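Print this page | E-mail to a friend
Search products Search Go
Reading time: 2 minutes

Pindo gripper kit – two-finger, for small arms

I sell these out of the Gelodgate shared workshop, where I've been building a pick-and-pack cell on and off (mostly on, if you ask my family) for longer than I'd like to admit. The Pindo is the gripper I ended up making for it, and enough people at the next bench wanted one that it's now a kit!

You get two black fingers, the drive block, a servo, all the screws and a 2 meter cable. The bolt pattern fits the Nidedent wrist plate straight out of the bag. If you've got a Poulain arm, add the adapter ring when you order – it's a separate part and I forget to mention it every single time. Putting it together takes an evening, and the only fussy bit is getting both fingers to close evenly. 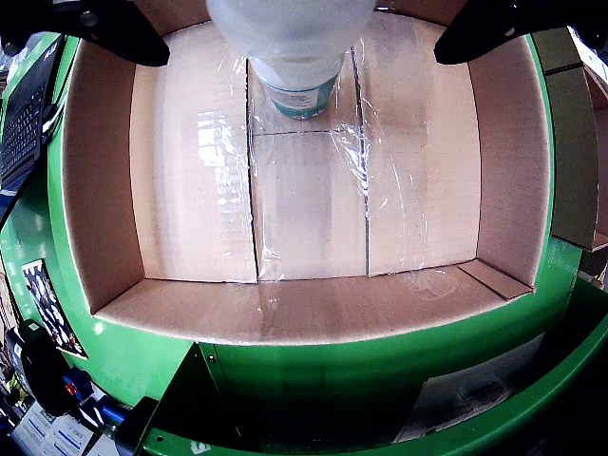 Page last changed: June

Bottles are my favorite thing to practice on. With the Pindo you can hold one upside down over an open carton with a finger on each side, and my carton sits snugly in the green tray so it can't wander off while I'm fiddling with the code. I keep the laptop right next to it, close enough to hit stop. If your box has a clear plastic liner like mine, watch out for glare when you add a camera – shiny film gave my vision script fits for weeks, and I finally just moved the lamp.

A few numbers, and I know you want them. Top payload is 1000 grams, though I'd stay well under that for anything slippery. The fingers open to 100 mm. It runs on 5 volts, so please don't plug it into the arm's main supply (I've done it, and it smells awful).

Spare fingers are in stock and come as a pair. I pack orders on Sunday, and you can pick yours up at Gelodgate if you'd like to save the postage.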